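인쇄 | 이메일로 보내기

손에 드는 그리퍼 세트 Plonance 사용 후기

저는 한국어가 모국어가 아닙니다. 그래서 문장이 조금 딱딱할 수 있습니다. 그래도 이 제품에 대해 한국어로 쓴 후기를 거의 찾지 못했기 때문에, 제가 아는 만큼 천천히 적어 보겠습니다.

우리 팀은 두 팔 로봇에게 집안일과 사무실 정리를 가르치는 일을 합니다. 로봇을 직접 원격으로 조종해서 시범을 모으는 방법도 써 보았습니다. 그런데 로봇 한 대에 한 사람만 붙을 수 있고, 로봇을 다른 방으로 옮기는 일도 힘들었습니다. 그래서 10월에 Plonance 세트를 샀습니다. 사람이 두 손에 그리퍼를 하나씩 들고 일을 하면, 손의 위치와 손가락이 벌어진 정도가 기록되는 제품입니다.

상자에 들어 있는 것

그리퍼 두 개, 마커 큐브 두 개, 케이블, 보정용 판, 얇은 설명서가 들어 있었습니다. 머리에 쓰는 카메라는 따로 샀습니다. 설명서는 영어와 한국어로 되어 있는데, 한국어 쪽에는 보정 순서가 한 단계 빠져 있습니다. 저는 처음에 한국어 쪽만 읽었고, 그 때문에 오전을 다 썼습니다. 영어 쪽을 같이 보시기를 권합니다.

조립과 보정

조립은 쉽습니다. 큐브를 그리퍼 옆면에 끼우고 나사를 조이면 됩니다. 나사는 너무 세게 조이지 마십시오. 한 번 세게 조였더니 큐브가 아주 조금 기울었고, 그날 기록한 데이터에서 왼손의 각도가 계속 틀리게 나왔습니다. 그 데이터는 모두 버렸습니다.

보정은 익숙해진 후에도 20분이 걸립니다. 저는 이것이 길다고 생각합니다. 특히 방을 바꿀 때마다 다시 해야 하니까, 하루에 방 세 곳을 돌고 싶은 팀에게는 불편할 것입니다. 보정 결과는 Illis라는 프로그램에 저장됩니다. Illis의 화면은 단순하고 버튼이 큽니다. 다만 저장할 때 이름을 직접 쓰지 않으면 앞의 보정 파일을 덮어씁니다. 경고 창도 없습니다.

손에 들었을 때

무게는 괜찮습니다. 처음 한 시간은 가볍다고 느꼈습니다. 그러나 팔을 앞으로 뻗는 일이 많으면 손목보다 어깨가 먼저 아픕니다. 우리는 한 번에 18분만 하고 쉽니다. 쉬지 않고 계속하면 동작이 급해지고, 급한 동작은 나중에 학습에 도움이 되지 않았습니다.

손잡이는 손이 큰 사람에게 맞추어 만든 것 같습니다. 우리 팀에서 손이 작은 사람은 방아쇠를 끝까지 당기기 어려워했습니다. 고무 테이프를 감아서 조금 나아졌습니다. 제조사가 작은 손잡이를 따로 팔면 좋겠습니다.

손가락 끝의 부품은 Bite라는 이름으로 따로 팝니다. 기본 손가락은 미끄러운 물건에 약합니다. 둥글고 매끈한 플라스틱을 들 때 차이가 큽니다. Bite로 바꾼 후에는 물건을 놓치는 일이 눈에 띄게 줄었습니다. 가격이 싸지 않은데도 저는 기본 구성에 들어가야 한다고 생각합니다.

케이블에 대해서도 적어야 합니다. 케이블이 얇고 부드러워서 팔을 움직일 때 방해가 적습니다. 길이는 조금 부족합니다. 몸을 돌리면서 뒤에 있는 물건을 잡으려고 하면 케이블이 당겨집니다. 무선 모델이 나온다는 말을 들었지만 아직 확인하지 못했습니다.

기록한 데이터의 질

우리는 지금까지 시범을 3125개 모았습니다. 그중에서 142개는 쓸 수 없었습니다. 이유는 거의 같습니다. 큐브가 팔이나 가구에 가려져서 위치가 끊어진 것입니다. 문을 열거나 서랍을 당기는 과제에서 이런 일이 자주 생깁니다. 몸을 숙이고 손을 깊이 넣으면 카메라가 큐브를 보지 못합니다.

이 문제를 줄이려고 우리는 과제를 시작하기 전에 연습을 두 번 합니다. 연습할 때는 Illis의 화면에서 큐브의 표시가 초록색으로 남아 있는지 다른 사람이 봅니다. 표시가 자주 사라지면 서 있는 자리를 바꿉니다. 한 걸음만 옆으로 가도 결과가 달라집니다.

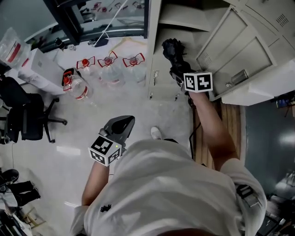 방을 깨끗이 치운 다음에 시범을 모아야 합니까?

우리 경험으로는 보통 때의 방을 그대로 쓰는 편이 좋았습니다. 깨끗한 방에서만 배운 모델은 의자나 상자가 옆에 있으면 자주 멈추었습니다. 발이 걸릴 수 있는 것만 먼저 치우고, 나머지는 두십시오.

Prolton과 비교

전에 Prolton의 장갑형 장치를 넉 달 동안 사용했습니다. 장갑은 손가락 움직임이 자연스럽고 케이블도 없습니다. 하지만 사람의 손과 로봇의 그리퍼는 모양이 다릅니다. 사람 손으로 쉽게 되는 동작을 로봇이 따라 하지 못할 때가 많았고, 변환하는 코드를 계속 고쳐야 했습니다. Plonance는 로봇의 그리퍼와 모양이 비슷하니까 이런 변환이 거의 필요하지 않습니다. 저에게는 이것이 제일 큰 장점입니다. 작은 단추를 잠그는 것 같은 과제라면 장갑이 아직 낫습니다.

고객 지원

메일을 두 번 보냈습니다. 첫 번째 답은 하루 만에 왔고 친절했습니다. 덮어쓰기 문제에 대한 두 번째 메일에는 다음 버전에서 고치겠다는 짧은 답만 왔습니다. 다음 버전이 언제 나오는지는 쓰여 있지 않았습니다.

누구에게 맞는가

로봇이 한두 대밖에 없고, 여러 장소에서 시범을 모으고 싶은 작은 팀에게 권합니다. 혼자 일하는 분에게는 조금 어렵습니다. 화면을 보는 사람이 따로 없으면 실패한 기록을 저녁에야 알게 됩니다. 별점은 다섯 개 중에 네 개를 주겠습니다. 보정 시간이 짧아지면 점수를 고치러 다시 오겠습니다.

이 글 인쇄하기 | 이메일로 보내기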